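3.2 Storage losses in sweet peppers

Yellow peppers from the Surnard and Baptista holdings were weighed at harvest in March and again when they left the store. Of 2,324 fruits, 258 were set aside for shrivelling or soft spots. Losses were higher at Baptista, where the store door was opened more often.
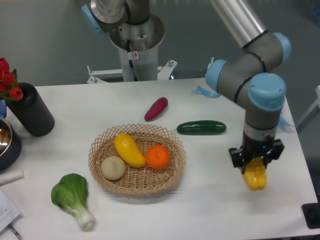
Figure 4. Yellow bell pepper above a white table.

Which weighed more in the grading, shrivelling or colour? Shrivelling did, as colour had little bearing on the price paid by Gorkico, the only buyer in both districts.

Arruda found a similar pattern at Elham, although her fruits were kept in lined crates and for a shorter time. We return to the crates in section 4.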